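3.2 What I heard on the river path

I walked the Prokau loop every Friday in August, always starting before the sun got over the poplars. It's a plain sort of path - gravel, then boards, then a long stretch of mud where the willows lean in - and I'd picked it for this study because I already knew it in winter. I wanted to find out how far my memory of a walk depends on what I hear and smell along the way, so I left my notebook in my bag and only wrote things down at the 14 stopping points I'd marked on the map.

The first five stops gave me almost nothing. Gravel is loud! I could hear my own boots and little else, and my notes from there are mostly complaints. Once I was on the boards it all opened up: reed warblers, frogs, that sweet rotten smell of water mint and old leaves. By stop 13 I was writing so much that I had to sit down.
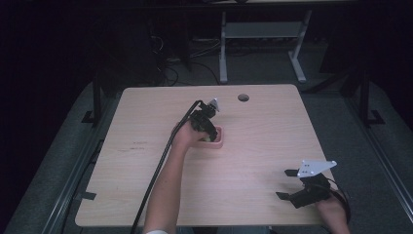
Figure 3. Hand-held gripper over a small pink tray on a wooden tabletop.

I typed up the notes the same evening, sorting them by smell, sound and footing, and I kept the messy bits in. A few of them surprised me. At the bend below Fimover I'd written "grandmother's cellar" on three separate walks, with no memory of having used the words before (wet stone and apples, I think, though there isn't an orchard anywhere near). The willow stretch did something similar, but only after rain.

What I can't sort out yet is the pace. I walk slower when I'm smelling things, and slower walking means more birds, so the two get tangled up. I come back to that in Section 4, where I compare these walks with the drier path at Prurkon.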